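The second stop on our trip was the Trerow works in Drurnov, a 2 hour drive from the hotel. Visitors park behind the main building and sign in at a side door. We were 121 on the morning list, split into small groups, and ours went in at 10.

The tour starts in the parts hall. The company makes building sets for schools under the name Pasodeo, and the catalog runs to 600 pieces. Finished sets go out in cartons, but inside the building everything moves in bins. Most of the walking is between one set of bins and the next.

I liked the sorting area best. Light wooden work surfaces, dark gray carpet, open metal bins. The carpet surprised me in a factory, but it is easier on the feet than concrete.

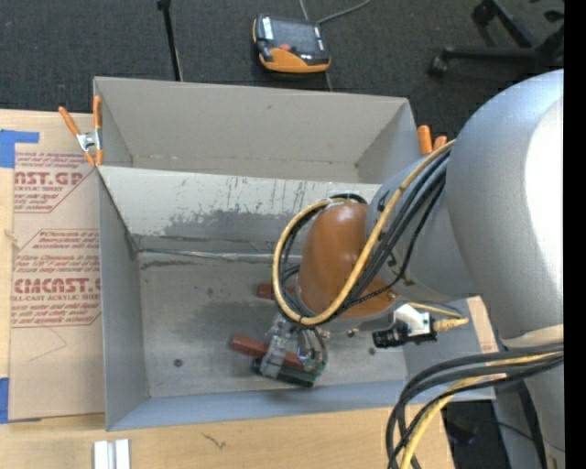

The blocks are simple to look at. The long reddish-brown ones are used for walls and beams, and the shorter ones are used for corners. Our guide let us handle a few from a sample tray – they are heavier than I expected, with edges that are slightly rounded. The gray bins are divided into two sections by a sloped panel. They have been used for years and they look it, with small brownish stains along the bottom seam of the one I stood next to.

After that came packing, which was quick, and the Treloar room, where the old sets are kept behind glass. The labels are short and the lighting is poor. I would have given it ten minutes less and the sorting area ten more.

The shop takes cards only. A basic set was 2000 in local money, so I bought a bag of spare blocks instead. Lunch is not included – bring something or eat in town.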